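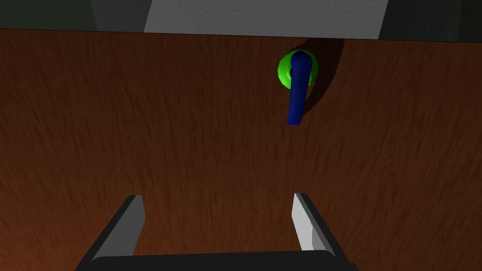
A comment from Ferreira, forwarded after the first draft of these notes went round, says that the visit should have begun with the scoring rules, and that student teams in simulation always spend too long on the gripper and too little on the route to the door. The comment is fair and I have moved the scoring up.

## Scoring

The Rovmont open afternoon (Nov 17, 2025) covered one project: the student entry for the Mandska household simulation cup. The whole task is run in software. A two-armed robot has to find a small item in a furnished set of rooms, get to it, pick it up and bring it to a named place. The club had 18 members signed up at the start of term and 17 are still active.

Points are given per stage. Finding the item is worth less than reaching it, and a clean grasp carries the largest single share. A run is stopped when an arm presses on fixed furniture above the force limit. There is no penalty for a slow run inside the time allowed, so the club drives slowly.

Of 98 logged runs this term, 39 ended with the item delivered. The breakdown of the rest was on a wall sheet and I did not copy all of it. Furniture contact was the largest group, then failed grasps, then time.

## Wrist views and table edges

The first station dealt with the wrist views. Each arm has its own, and the grasp code works from these once the robot is close. 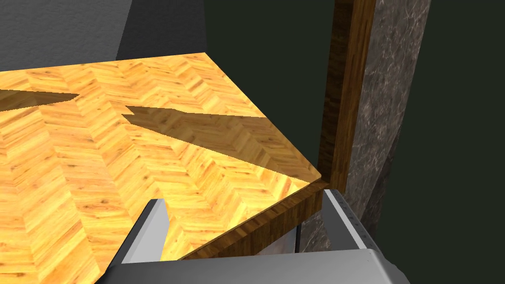
Edge detection is the part of the code that has been rewritten most often. The older version looked for the strongest change in brightness and took that as the limit of the table. On a herringbone top like this one, with a shadow lying across the middle and a jagged side to it, a brightness test has several wrong answers to choose from. The newer version fits a plane to the depth data first and uses colour only to refine the result. The dark reddish-brown band along the front is then a help, as it contrasts with the yellow surface. The post at the corner is handled separately: anything vertical above the plane goes on a keep-out list with a fixed margin.

The margin is set by hand. I asked whether it could be learned from the logs and was told it had been tried on the Mumance build last November and dropped for lack of runs.

## Doorways

The second station was the longer one. The robot's base plans on a floor map, and the arms are held raised while it moves. Doorways are a weak point for two reasons. The map treats a door as open or closed, with nothing between, and a raised arm adds width that the base planner does not know about.
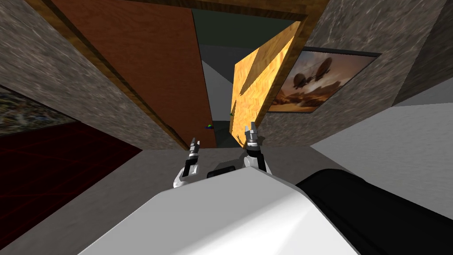 Why not fold the arms before every doorway and be done with it, one visitor asked. The reply from the bench was that folding and unfolding costs time twice, and that the search also uses the wrist views, which are of little use when folded. The present rule is to fold only when the measured gap is under a threshold. The visitor thought the threshold too generous, and the run shown afterwards did not settle it.

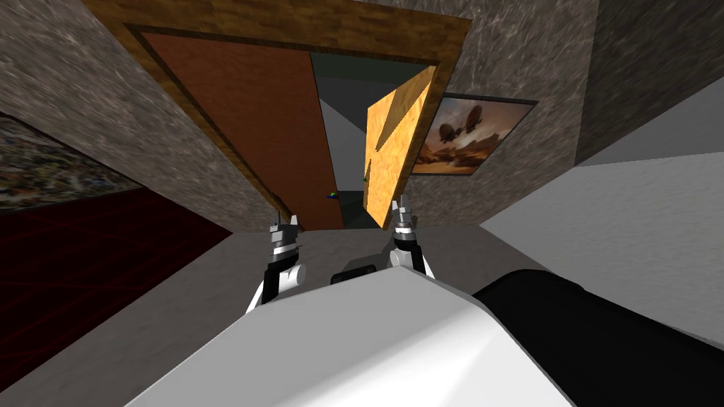
*Head view at the doorway, both grippers raised, green and blue object in the gap beyond.*

## Remaining points

- The head view and wrist views are logged at different rates. Matching them up afterwards is done by script.
- Wall textures and paintings are left switched on in test runs. Turning them off makes detection easier and the scores meaningless.
- Grasp code assumes the item is at rest.
- Next visit: ask for the force logs, which were not available on the day.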